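Réapprendre le portugais à 41 ans, mois numéro trois

Bon, je reprends là où je vous avais laissés, c'est-à-dire au subjonctif futur. Oui, ça existe. Les Portugais ont un subjonctif FUTUR, vivant, utilisé tous les jours à la boulangerie, alors que nous on a déjà du mal à placer un imparfait du subjonctif sans passer pour un notaire. Quando puderes, se quiseres, quando chegares... J'en suis complètement dingue. J'ai rempli quatre pages de carnet rien qu'avec « se », et je les relis dans le tram.

Pour les nouveaux : ma grand-mère parlait portugais, ma mère le comprend, et moi j'avais en stock une dizaine de mots dont la moitié concernait la soupe. Depuis la fin de l'été je m'y suis remis sérieusement, avec un cours du soir, des podcasts et beaucoup de post-it sur le frigo.

Le cours, donc. Il est donné par Conceição Bragança, qui a une patience infinie pour nos voyelles nasales et aucune pour les retards. On est neuf dans le groupe, tous niveaux confondus, et on lit à voix haute pendant la première demi-heure. Au début je détestais ça (ma voix qui monte dans les aigus dès qu'il y a un « ão » en vue, un régal pour les voisins). Maintenant c'est ce que je préfère ! On lit la même page deux semaines de suite, et la deuxième fois on entend la phrase, on sait où respirer, on commence même à mettre le ton dans les dialogues.

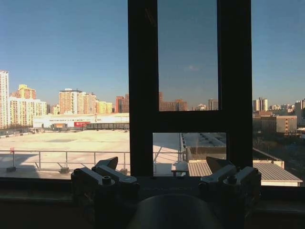

En ce moment on est sur une nouvelle de Florêncio Cardoso, une histoire de facteur qui se trompe de village et finit par y rester. Une langue toute simple, des phrases courtes, et puis d'un coup un mot que même le dictionnaire regarde de travers. J'ai passé une soirée entière sur « desenrascar ». Se débrouiller, se tirer d'affaire avec les moyens du bord, mais avec une petite fierté dedans que le français n'a pas tout à fait. Ma mère, au téléphone : « Ah mais oui, ta grand-mère disait ça de ton grand-père et de la chaudière. » Voilà, ça vaut toutes les définitions.

Côté vocabulaire, je me suis fabriqué un paquet de fiches avec Cistia, une petite appli pas très jolie mais qui laisse tout faire à la main. J'y tiens beaucoup, à la main. Les listes toutes prêtes, j'ai essayé, je retenais « la girafe » et « le procureur » et j'oubliais « la passoire ». Maintenant je n'ajoute un mot que si je l'ai croisé quelque part, et je note où : page tant, chanson untel, étiquette de boîte de sardines. J'en suis à 844 fiches ce matin, et je peux vous raconter d'où vient presque chacune.

La prononciation, c'est l'autre grand chantier. Le portugais européen avale ses voyelles avec un appétit formidable. « Telefone » devient quelque chose comme « tlfón », et « desprestigiar », je vous laisse imaginer. Ce qui m'a débloqué, c'est la répétition en décalé : on met un enregistrement, et on parle par-dessus avec une demi-seconde de retard, sans chercher à comprendre, juste la musique. Dix minutes par jour, pas plus, sinon la mâchoire proteste. J'utilise une vieille émission de cuisine, parce que les gens y parlent vite, se coupent la parole et répètent les mêmes verbes sans arrêt. Je sais donc dire « laissez mijoter à couvert » avec un accent que Conceição a qualifié de « presque de Coimbra ». J'ai flotté toute la semaine.
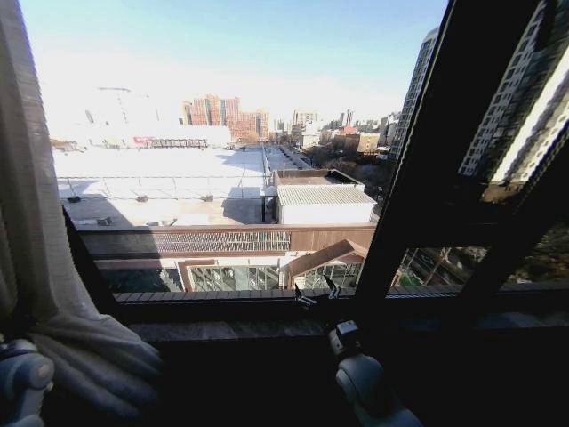 Temps de lecture : 4 min

Et puis il y a eu LE moment du mois. Je suis passé chez Magalhães, l'épicerie au bout de ma rue, où j'achète mes biscuits depuis des années en français. J'avais préparé ma phrase en marchant. Je l'ai dite. Le monsieur m'a répondu, normalement, sans ralentir, et j'ai compris ! Pas tout, il y a eu un tunnel au milieu où il était question de son beau-frère et d'un camion, mais assez pour répondre autre chose que « sim ». Je suis ressorti avec trois paquets de biscuits et un fromage que je n'avais pas demandé. Aucun regret.

Pour ceux qui m'ont écrit pour connaître mon rythme : 40 minutes le matin avant le petit déjeuner, le cours une fois par semaine, et la lecture le soir quand j'ai encore les yeux ouverts. En octobre j'ai sauté pas mal de matins et je n'ai rien rattrapé. J'ai repris à la fiche du jour, et tant pis pour les autres.

Prochaine étape, écrire une vraie lettre à ma grand-tante, sur papier, au subjonctif futur si l'occasion se présente. Je vais la faire se présenter, l'occasion. « Quando vieres a França... » J'ai déjà le début.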